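Speaker notes, open day talk, Hunow site
11/07/2022
Slot: 16 minutes, questions after

Start without slides. Thank people for coming out to Hunow. Say where the restrooms and the fire exit are. Ask who has been to one of our open days before.

Background, keep it short. Radance runs the kitchen cell. Odberg lets us have the hall. We work on ordinary table chores: plates, mugs, things going in and out of a rack. Two arms, one table, the same props most of the year.

Give the number now and leave it up: 3,165 runs logged on the table. Explain that a run is one chore from start to stop, and that a failed run is logged too.

Next slide, plates. Say that a flat plate is hard to pick up because there is very little edge to get hold of. One arm goes for the rim and the other stays up out of the way. Point out the dish rack at the back right, with the blue and yellow plates standing in it. 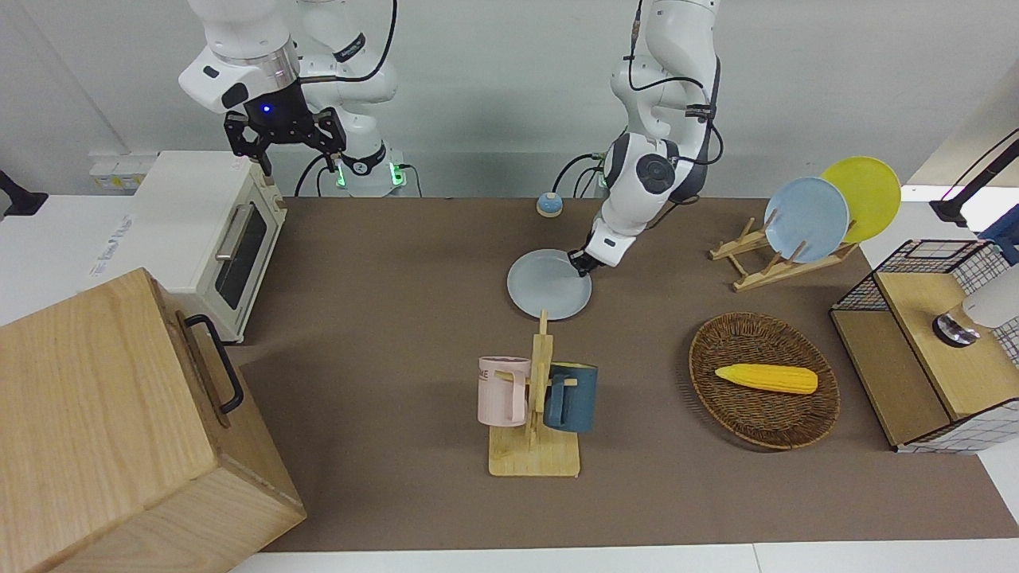 Rajan asked at the last open day why we don't just use a suction cup for plates and be done with it. Fair question, and it will come up again. Answer: a cup would do for plates, but we want one hand for the mugs and the oven door as well. Changing tools in the middle of a chore costs time and adds another thing to break.

Then the numbers slide. 109 runs in the plate set. Don't read out the table. Say which ones went badly: mostly the approach was too high and the fingers closed on air. Mention that lighting matters more than we expected.

Walk to the cell. Remind people to stay behind the yellow line, including anyone taking pictures. Wait for the operator to nod before talking. Do 2 runs, no more, even if the first one fails. If it fails, say so and go on.

Back to the seats for questions. Likely ones: speed, cost, when it will be in homes. For cost, send them to the Radance desk by the door. For homes, say we have no date.

Last thing: next open day is in spring, sign-up sheet is at the desk.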